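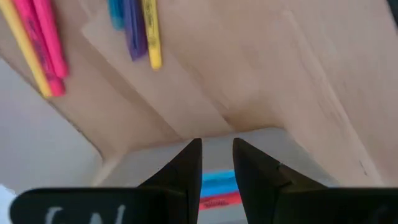 Light plywood panels, seen from below

Plasholm Kitchen Faucet, pull-out, model 378

The Plasholm is a single lever faucet for kitchens where the sink stands under a low window. The spout is 11 inches high and turns to both sides. The hose can be pulled out and goes back by itself - please leave free space for the weight in the cabinet.

Fits sinks with one hole. Mounting set and 3 seals are included. Warranty is seven years. Spare parts can be ordered from Cluvell, contact Imke Hamann.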